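Finger pads for the sorting event, what is your club using?
Robotics Clubs > Grippers and Arms

drodon_mentor
Apr 12, 2023
Hi all! Our after-school club (we're Team Pesilitz, middle and high school mixed) has finally settled on two yellow fingers with the dark diamond-textured pads on the inside. The kids argued over those pads for 2 whole meetings, bless them, and I loved every minute of it.
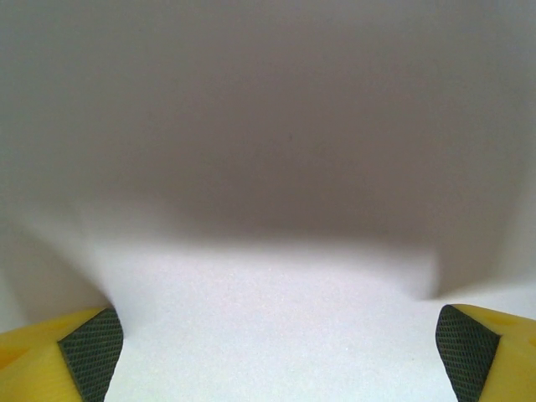 Anyway, the part I'd like some opinions on is the closing force. The students want to start every run at the same setting and leave it alone, and I keep nudging them to change it for each object. Are we making this harder than it needs to be?

risura712
Welcome, and what a nice project! I'm with your students on this one. Pick a gentle setting, run it 300 times, write down every drop, and only then start fiddling (ours skipped the writing down and we lost most of August to it).

gearsandgrits
Have to disagree with risura712, friendly as ever. A foam block and a full water bottle want very different squeezes, and five settings in a little table is not much for a kid to manage. Mine enjoyed making the table!

risura712
Fair enough, but they need a baseline before the table means anything.

drodon_mentor
Thank you both, this is so helpful. I'll let them do the long run first and then bring up the table, and I'll post their drop sheet once they've filled it in.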